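Section 7. Spreading and folding the plush layer

7.1 Scope

This section covers the brown plush layer used over the dark gray bed cover. Read Section 6 (Fitting the cover) first. The cover must be on the bed and pulled flat before the plush layer is laid down.

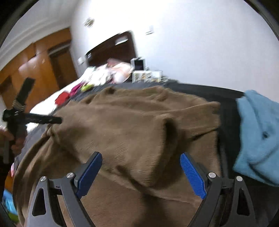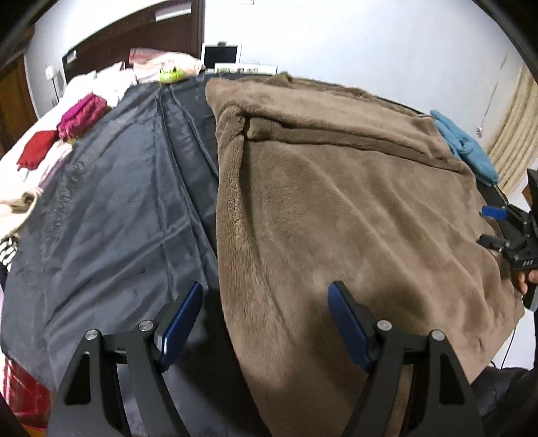

Fig. 7-1 and Fig. 7-2. Brown fabric on the dark bed cover, with folds and creases in the cloth.

7.2 Before you start

Remove pillows, trays and loose items from the bed. Check that your hands and sleeves are free of anything that can catch the pile, such as hook-and-loop straps or open zippers. Allow at least 90 cm of clear floor on each side of the bed.

NOTE: The Wodero 607 layer has no top or bottom end. The Jumier layer has a care label at one corner; place this corner at the foot end, left side.

7.3 Spreading

1. Place the bundled layer in the middle of the bed.

2. Find two neighboring corners. If a corner is turned under, slide one hand flat between the layers of cloth and push it outward. Do not pull on a fold to free a corner.

3. Carry the two corners to the far edge of the bed and set them down.

4. Return to the near side and draw the remaining two corners toward you until the cloth stops sliding.

5. Open any knot or tuck along the far edge. A small raised peak usually means that cloth is doubled underneath. Lift the edge, let it drop, and smooth it outward with the palm.

6. Work the long folds from the center to the nearest edge. Diagonal ripples are removed by pulling the opposite corner, one hand-width at a time.

7. Check the cover. If long creases have formed beside the plush layer, hold the layer in place with one hand and draw the cover tight with the other.

CAUTION: Do not kneel on the plush layer while smoothing. The cover can slide, and the layer will move with it.

NOTE: Light and dark patches in the pile are normal. The fibers lie in different directions after handling. Brush in one direction with the flat of the hand if an even surface is required.

7.4 Folding for storage

1. Fold the layer in half lengthwise, pile side in. Match the corners before smoothing.

2. Fold in half again, end to end.

3. Press the air out from the folded edge toward the open edge.

4. Roll loosely and place in the Bilon storage bag. Do not use the vacuum setting.

CAUTION: Do not store the layer under weight. Flattened pile may not recover. Refold every October, or at each seasonal change, along different lines.

For washing and drying, see Section 8.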